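Posted in: Garment Printing > Placement and Artwork | Tags: back print, sweatshirts, water-based ink, backpack wear

**Back prints and backpacks – how high do you go?**

**inkwell_mara** wrote on Wed 30 July

Good evening to all. I read this forum for a long time, but it is my first thread, so please excuse me if the subject was discussed before. I searched and found only old posts about left chest logos.

I print sweatshirts at home with a small four-color press and a flash dryer. I have a table at the Bolbridge market every second Saturday. In the beginning I printed only the front, and then customers began to ask for large designs on the back. I placed the first ones very high, close to the collar, as I had seen it in shops. Now two customers have come back to me with the same complaint. The upper part of the print is dull and has small cracks, and the lower part is like new. Both of them carry a backpack to work every day.

My cure is correct, I think. I checked with temperature strips and I did a wash test with four samples. Ink is Cilero water-based, with the additive that the manual recommends. The garment is a Policarpio mid-weight, 80 percent cotton.

So my questions are these. How far below the collar do you begin a back print? Do you change the position for bigger sizes? And do you tell the customer something about bags, or is it not our responsibility?

**squeegee_hand** wrote:

Four inches below the collar seam for adult sizes, three for youth. I have not changed that in years. A print that starts too low looks like it is sliding off the person, and customers notice that long before they notice wear.

About cracks: water-based ink does not usually crack. It fades. If you see cracks I would look at the underbase. Is there plastisol white under it?

**inkwell_mara** wrote:

Thank you for the fast answer. No, there is no plastisol. But on the dark garments I put a high-opacity white from the same brand under the colors, and it makes quite a thick layer. Now that you ask, both complaints were for dark navy. I did not connect these two things before. On the light colors, where I print directly, I have had no complaint until today.

**harborprint** wrote:

I would not blame the ink so quickly. A backpack strap is sandpaper with padding. The same thing happens with store-bought hoodies, and even to the fleece itself, look at the shoulders of any student's sweatshirt in January. You will see little balls of fiber exactly where the strap runs. If the cloth itself can't survive, no ink will.

Where is the wear exactly? All along the top edge, or in two stripes?

**inkwell_mara** wrote:

It is a good question and I had to ask for photos to be able to answer. On one garment it is two stripes, left and right, and the middle is nearly clean. On the other it is the whole upper area, like a rectangle. The first person has a small bag with thin straps, and the second one carries a laptop bag with a hard back panel.

So I believe there are two different problems. The straps rub near the shoulders, and the panel rubs everything behind them. For the panel I can do nothing – it will cover the back wherever I print. For the straps I can at least plan.

I made a few measurements with a tape on myself and on my sister, with three kinds of bags. The straps usually leave the shoulder line close to the neck and go down more or less vertically. Between them there is a free space which is a bit wider than my hand. A narrow design can live there very well. My problem is that my designs are never narrow, I like wide plants and leaves.

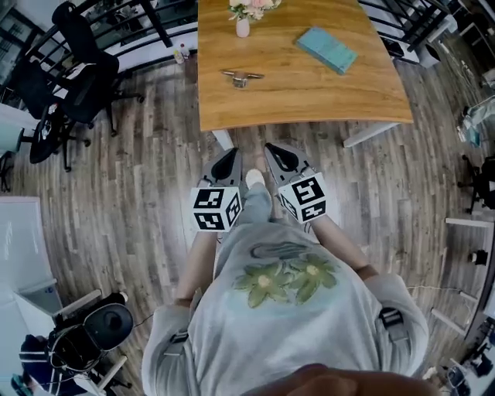
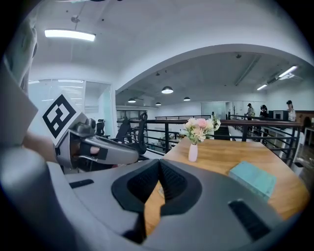

My thinking now is to keep the heavy, solid part of a design lower and leave only something light for the area near the shoulders. If the upper element loses a little color, the eye will forgive it, but a flower with a scratched center looks broken. The light gray sweatshirt in the first picture has this kind of order: the two big green blossoms with their pale yellow centers, and just above them, near the shoulders, only a curved shape in darker gray. With the dark straps over the shoulders I find it still reads clearly as flowers. I also like that the gray shape is close to the color of the cloth, so that some fading there would be hard to see. I would like to try the same logic with my fern design, putting the tips of the leaves in a tone near to the garment color. What do you think?

**squeegee_hand** wrote:

Tone on tone near the shoulders is a sensible idea and it costs you nothing. I still would not design everything around bags. Most people take the bag off when they want to be looked at.

**oldlinocut** wrote:

I disagree with squeegee_hand here. A sweatshirt is an outdoor piece for half of the year, and half of my buyers come to the stall with something on their shoulders. I sold 398 back prints last season and the bag question is the one I get most, after "do you have this in XL".

I start at five and a half inches on adult large and above. On a hanger it looks low, yes. On a person it looks right, since the collar of a sweatshirt sits up on the neck and the back curves. Please judge it on a person. A flat garment on a platen lies to you.

**squeegee_hand** wrote:

Five and a half with a hood, maybe, as the hood hangs down over the first few inches anyway. On a crewneck I think it looks like a mistake. We will not agree on this and it's fine.

**inkwell_mara** wrote:

I forgot to say that mine are all crewnecks, I am sorry, I should have written it in the first message. The hood is a different subject.

I taped a paper print of the fern on a size medium and on a size XL, at four inches and at five and a half. My sister wore them and walked around the yard. For the medium I preferred four and a half. For the XL, five and a half was really better, so oldlinocut has a point there. At four inches on the XL the design seemed to climb up the neck.

**dotgain_dan** wrote:

Coming back to the ink for a minute, I think you all went past the most useful thing she said. Complaints only on navy, only with high-opacity white underneath. That is your answer, or two thirds of it. Thick underbase plus flexing plus friction gives cracks. Friction alone gives fade.

Try this on a scrap before you move any artwork:

– one pass of white through a 156 mesh, flash, then colors
– two thin passes of white through a 230, flash between, then colors
– no white at all, discharge base if the cloth accepts it

Rub all three with the actual strap of an actual bag. I clamp the bag strap to a block of wood and do it by hand while I listen to the radio. I do 2000 strokes, a counter in the other hand. Boring work, but after that you will know more than any data sheet tells you.

**harborprint** wrote:

The strap test is good. Use the edge of the strap too. The woven border is much rougher than the padded middle, and if there is a buckle or an adjuster at chest height it will catch the cloth on the front as well.

Careful with discharge indoors, you want real ventilation for that, not a window a little bit open.

**inkwell_mara** wrote:

I will not do discharge, my room is in the basement and the air there is bad enough with the dryer. But the first two tests I did during this week, and I promised myself to report it properly.

The thick single pass opened after a few hundred strokes. They were very fine lines, I needed a magnifier at first, and then they could be seen without it. The two thin passes became a bit matte at the end but I found no lines. The cloth around the print had already the small balls of fiber which harborprint described, so the print was in fact in better condition than the sweatshirt.

I also made a third sample directly on light gray, without white. It faded a little and evenly. I could sell it as "vintage".

So for navy I change to two thin passes. It takes longer, and with the flash between I lose maybe a third of my speed. I must think about the price.

**oldlinocut** wrote:

Raise it. Two dollars on a back print and nobody will turn away. I did that before the holiday fair and took in $2236 over the weekend, my best one yet. People will pay for a print that lasts if you have the rubbed sample lying on the table for them to touch.

**squeegee_hand** wrote:

I agree about the sample on the table. I do not agree about two dollars, it depends on the market. Bolbridge is full of people with printed shirts at the low end. I would print the light garments at the same price and add it only on darks.

**dotgain_dan** wrote:

Good report. What emulsion are you using on the 230? I had trouble with Vultumeo on fine mesh, it washed out at the edges with water-based inks unless I post-exposed it for a long time.

**inkwell_mara** wrote:

It is Vultumeo, yes, the green one. I post-expose in the sun for the whole afternoon, and I have no trouble with the edges so far, but my runs are short. I can't say how it would behave in a bigger quantity.

About the price, I think I will follow squeegee_hand and add it only on the dark colors. And the care card will have one new sentence: "A backpack will make the upper part of the print softer with time." My sister says that "softer" is a nice word for it. If a native speaker has a better sentence, please write it, the cards go to the printer on Friday.

**harborprint** wrote:

"Bags and straps will wear any print over time." Shorter, and it covers shoulder bags too.

**inkwell_mara** wrote:

I take this one. Thank you. The fern goes at four and a half inches for S and M, five for L, five and a half for XL, and I will post a photo of the leaf tips when I have mixed the dark navy tone. My first try at it came out purple.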